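FOR IMMEDIATE RELEASE - 29 September 2022

# Sellent and Titcombe report new method for teaching two-armed robots to pick small things off messy tables

**Titcombe** - Sellent today released results from Prilinel, a research method that lets a two-armed robot learn fine picking tasks from short human-guided sessions. Work was done jointly with the robotics lab at Titcombe. Full write-up goes online today, code to follow.

Short version: fewer demonstrations, more clutter, mixed hands.

Most table-top learning is still done on clean surfaces with one object in the middle. Fine for a first test. Not much help in a kitchen or a break room. Prilinel starts from the other end - the table is cluttered from the first session, and the clutter gets changed between sessions on purpose.

## What was tested

Three task groups, all done seated-height at an ordinary table:

- picking and placing flat round game pieces
- moving soft or odd-shaped items (fruit, snack bags, sponges)
- clearing a space without knocking over what's next to it

The method was trained on 105 guided demonstrations in total. An earlier Sellent method, run on the same tasks as a baseline, got the same 105. No extra data for either side.

Each method then got 66 test runs on table layouts it had not seen before. Prilinel finished the full task in more of them than the baseline did in every one of the three groups. Biggest gap was in the game piece group, which the team had expected to be the hardest. Smallest gap was in soft items, and the write-up goes into why the team thinks that is. Per-task tables are in the appendix.

## How it works

Two parts. The first watches where the operator slows down during a demonstration. Slow stretches usually mean contact is close, so the model gives them more weight in training. The fast stretches in between are mostly just travel and get thinned out.

The second part keeps the two arms separate until they need to share a space. Each side has it's own controller, and a small shared model steps in when the planned paths come near each other. That means the hands don't have to match. The team ran a two-finger gripper on the left and a jointed, multi-finger hand on the right, with no change to the training recipe.

Chess pieces turned out to be a useful test. Xiangqi discs are round and flat and they end up close together on the board, so a bad approach angle shows up right away as a bumped neighbor.
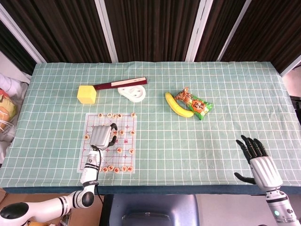 A bumped neighbor counts as a failed run under the scoring rules, even if the right piece ends up in the right spot. Same rule for the baseline. The team considered a softer score and dropped it - too easy to argue over.

Training took 12 hours on a single workstation, start to finish.

## Limits

Prilinel has only been tested at tables, indoors, with objects a person could lift in one hand. Thin sheets are still a problem. If the board mat shifts under the pieces, the model is slow to notice and sometimes reaches for were the piece used to be. Shiny packaging also gives trouble under strong light. Both are listed as open issues.

## What's next

A second round of testing is planned for February with Iwasaki, which will run the same tasks at its own site with its own operators. Those results will be published either way.

## Availability

The write-up and scoring sheets are free to download from the Sellent research page. Code and trained models will be posted once the license check is done.

**Media contact:** Sellent Press Office. Footage and interviews on request.

###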